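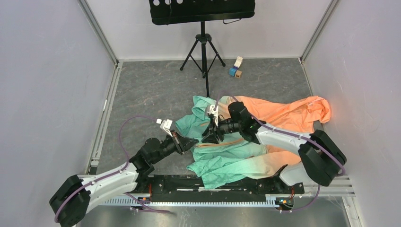 # Choosing a camera view for two-arm cloth work

Notes for the Skavport talk, 2025-07-15. Thirty minutes with questions, so don't dawdle on the opening!

Say hello, thank the Sastach people for having us, and leave the first slide up for a moment so the back row can find both arms and the clothes between them. Then ask the room which view they would choose if they could only keep one. Most people will say the fixed one, and I did too when we began – it's lovely for seeing how the arms sit against each other, and rather poor at telling you what a finger is doing to a hem.

## Up close 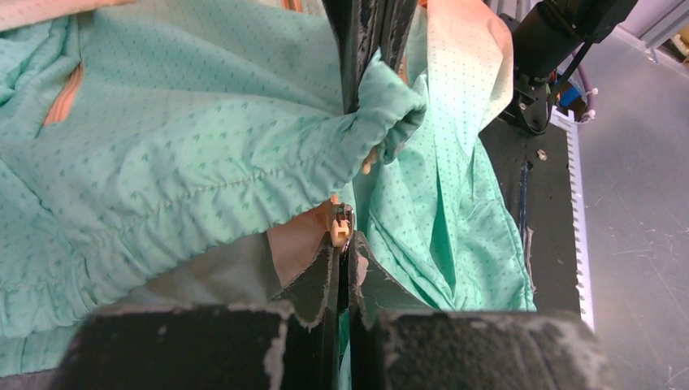

*Hand camera: a gathered cuff held between the other arm's fingers.*

Take this one slowly. Point out the cuff first, then the zip pull, and mention how much of the view our own fingers use up at the bottom. Somebody always asks about the worn edges. Say we go through finger coatings faster than we'd like, and that the Verstraete set is next on the list to try.

## What gets in the way

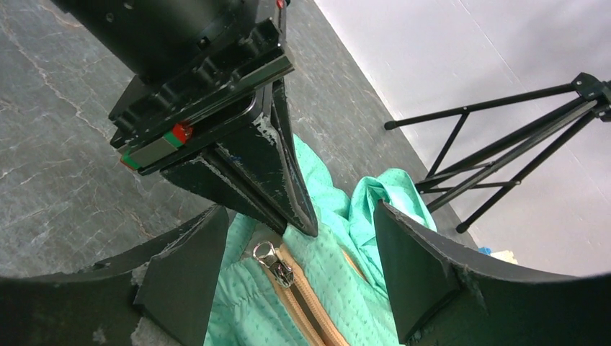

*Zip pull in view, with the other arm filling much of the top.*

Good place to talk about shiny metal. The Nurklow controller lets us set exposure for each camera, and I spent far too long (most of a fortnight) fiddling with it before leaving it nearly where it started. We kept 490 of the test clips for the comparison. Offer to share the list with anyone who'd like it.

## Pointed finger near the zip
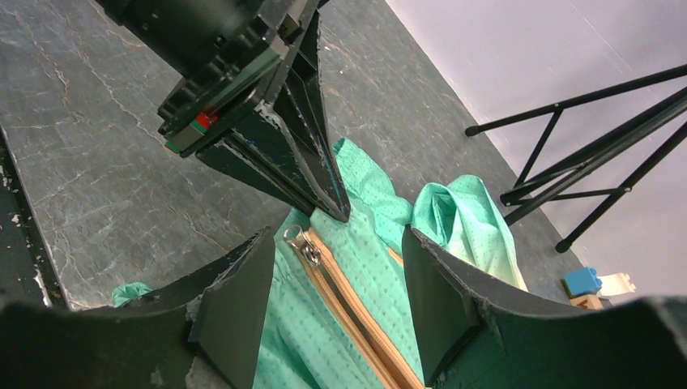

**Jhosep Sánchez**
Gripper and Camera Trials Lead

Show the pointed tip on the fabric, then the line of the zip running down between the near fingers. My own preference is both kinds of view, with the hand camera given more say once the fingers are close – but do admit that's a preference, and ask what others have found. Leave the contact slide up during questions.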